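Looking after wooden cupboards: a few things that work for us

I love an old wooden cupboard. Kitchen, hallway, workshop, it doesn't matter, give me a bit of grain and a door that shuts properly and I'm happy! These are the jobs I do on ours, mostly in January when it's too grim to be in the garden. Hardly any of it costs money.

Cleaning the doors

Start dry. A soft brush or an old cotton T-shirt gets the dust off before it turns to paste, and you'll be amazed how much comes out of the corners. Then a bowl of warm water with a small squirt of washing-up liquid, a cloth wrung out until it barely feels damp, and off you go, wiping with the grain from top to bottom. Dry each door before you start the next one.

Do the part near the handle twice. That's where all the buttery fingers go, and it gets a film on it that you stop noticing until it's gone. A thin handle is a fiddle to clean behind, so I thread a strip of rag through and pull it back and forth like polishing a shoe.

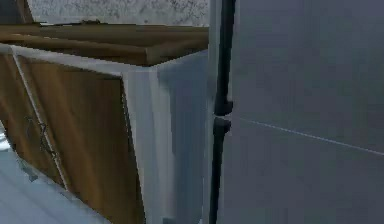
Doors that catch or won't line up

Nine times out of ten it's a loose screw. Open the door, hold it steady with your knee and tighten every hinge screw by hand (please, not with the drill, you'll chew the hole out). If one just spins, take it out, poke in a couple of wooden matchsticks with a dab of wood glue, snap them off flush and leave it overnight. The screw bites beautifully the next day.

Still catching? Rub a candle stub along the edge that sticks. We had a door at our last place in Cavside that I was all set to plane down one wet autumn, and I'm so glad I waited, as it let go by itself once the heating had been on for a while. Wood swells. Try the candle first.

Oiling a wooden top

This is my favourite job of the lot. It only suits bare or oiled wood, so if yours is varnished, skip it and just keep it clean. Check with a drop of water in a hidden spot: if it sits there in a bead, there's still a finish on.

Rub the oil on thinly with a lint-free cloth, wait 20 minutes, then wipe off everything that hasn't gone in. All of it! Any that's left will go sticky and you'll be cross for a week. I do 2 coats in a normal year and 3 if the top has been having a hard time, with a night between each.
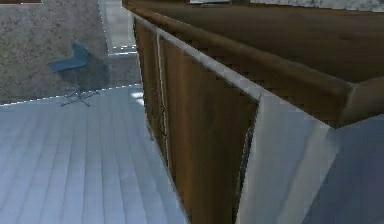 Go round the edges with whatever is left on the cloth, and don't forget the end grain at the corners -- it drinks the stuff. Spread used oily cloths out flat outside to dry before you bin them, as they can heat up and catch fire if they're left scrunched in a heap.

Musty shelves

Empty the whole cupboard and leave the doors open for a day. Wipe the inside with one part white vinegar to four parts water, let it dry, then stand a saucer of bicarbonate of soda at the back. The vinegar smell goes off by bedtime -- promise.

Next time I'll do drawers that stick, which need a bit more patience and a lot more candle.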